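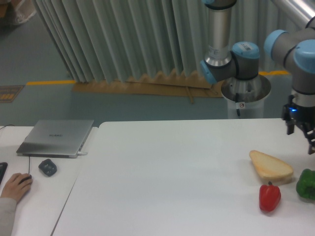
Clear Tables Make Better Shared Meals

Institutions that provide a common table to their staff or residents tend to regulate the wrong things. They post rules on noise, on seating and on the labeling of jars. Few of them say anything on the surface itself, and it is the surface that decides whether people prepare food together or carry it back to their rooms.

The position of this column is that a shared table should hold only what is about to be eaten or cut. Bread and a couple of peppers are enough to start a lunch. Set down on plain white with open space beside them, they are seen at once and used at once. The same food placed among mail, chargers and last week's flyers is overlooked until it has to be thrown out.

The residence at Gimham adopted a clear-table rule in August. The rule runs to two sentences. Food may stay on the large table during meal hours, and everything else goes to a side desk or leaves the room. Eighteen residents share the kitchen, and the house office reports that fewer vegetables now reach the compost bin. The office at Drimon has taken the opposite course and bought more shelving. Its shelves are full, and so is its table.

It will be objected that a bare table is cold, and that a room in use ought to look used. The objection deserves respect. A household is entitled to its clutter, which belongs to the people who made it. A common room has no such owner, and whatever is left there becomes a burden on the next person who wants to slice a pepper.

The side desk is the part of the arrangement most often left out. People bring work to lunch and will go on doing so. A closed laptop with its cable plugged in needs a place, and a small desk next to the large table gives it one – close enough to watch, and well away from crumbs and juice.

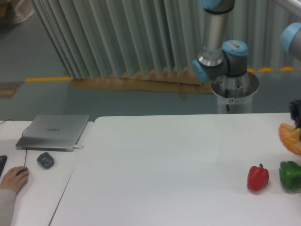
Hubmann, writing in response to an earlier version of this column, holds that a second desk only moves the problem: within two weeks it will be buried, and the food table will follow. A better remedy, in this view, is a fixed hour each evening at which both surfaces are cleared.

The proposal has merit, and the Rarnomville residence would do well to try it. An evening hour does little, however, for the person who arrives at noon with a loaf under one arm. The desk and the hour can be adopted together, and neither calls for a large budget.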